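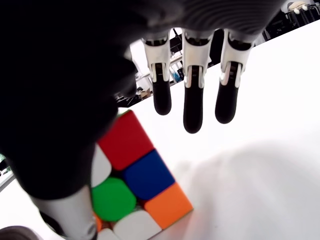 4 min read

26 June 2019 - bench notes, hand teleop, cube task
Filed under: Grarora / demonstrations / Curnimer hand

Continuing from the glove calibration entry. Goal for this session was to get usable demonstrations of the cube pick: approach from above, three fingers over the far side, thumb on the near side, close, lift, set down. Operator in the glove, arm following at reduced speed. Lawal Bassey drove first, I took the second block.

Setup

Arm and hand as in the last entry. Hand firmware unchanged. Glove is the older Bullelus pair, right hand only. Recording at the arm controller rate, with the wrist camera stream saved beside it on the same clock. Maes is doing the logging now in place of the old script. It writes one folder per demonstration and refuses to start if any stream is missing, which cost us a few minutes at the beginning until the glove driver was restarted.

Cube is the standard puzzle cube with colored tiles, scrambled. White table. The table is too bright for the wrist camera at the current exposure and the tabletop comes out close to flat white. Tile colors still separate well: red, blue, green and orange are all easy to tell apart on the top face. White tiles are the weak case, and I would not trust any color-based pose estimate that leans on them. The hand throws a wide soft shadow on the table, and the shadow moves with the hand. Worth remembering if somebody trains on raw images and gets a policy that follows the shadow.

View from the wrist

At pre-grasp the palm takes up most of the upper left of the wrist image. The three fingertips stay in view over the cube, and the pale end of the thumb overlaps the lower-left corner of the cube. So the thumb contact is partly hidden from the only camera that is close enough to see it. The near part of the cube also runs off the bottom of the image. Moving the mount back would help with the second problem and do little for the first.

Background is the usual shelving and cables. Decided to leave it in. Cropping can be done later and I would like to know whether it matters.

Method

Tried two ways of giving the demonstration.

First, by hand: arm in free drive, one person moving the wrist to the pre-grasp pose, fingers then closed from the keyboard. Poses are repeatable this way but the motion is poor. The arm gets pushed in short segments with stops between them, and the recorded path shows every stop. The demonstrator's forearm also gets into the wrist view on the approach. Good enough for collecting goal poses, not for trajectories.

Second, by glove. Paths are smoother and the fingers close together with the wrist motion, as they should. The problem is the thumb. The glove maps thumb flexion to the hand's thumb curl with a linear scale, and the operator's thumb reaches its comfortable limit before the robot thumb reaches the cube. Both of us ended up rolling the wrist to make up the difference. That wrist roll is now in the data. It will be learned as part of the grasp unless we remove it at the source.

Changed the thumb scale by hand until the roll mostly went away for Lawal. For me it was still there, smaller. Hand size, probably. The mapping should be set per operator at the start of each session, with an open pose and a pinch pose, and the values stored in the Maes folder header.

Numbers

Target for the set is 100 clean demonstrations by glove. We stopped at almost that many, counting only those recorded after the thumb change. Everything before the change is kept in a separate folder and marked as not for training. Timeout on the finger close command is 2,000 ms, raised from the default, which was cutting off slow closes.

Rejected a demonstration if the cube was bumped on approach, if a finger landed on an edge and slid, or if the operator paused over the cube long enough to be obvious in the replay. The last one is a judgment call. Lawal rejects more than I do. We should agree on a threshold in seconds and let the script do it.

Open items

- Drop exposure on the wrist camera one step and compare tile edges.
- Second camera from the thumb side, low, on the table clamp.
- Per-operator thumb scale, stored with the data.
- Replay ten of the kept demonstrations open loop with the cube placed on the tape marks.
- Ask whether the Bullelus glove can report thumb abduction separately. The manual is unclear and the driver only exposes flexion.

Glove is on the charger. Arm parked, hand left open.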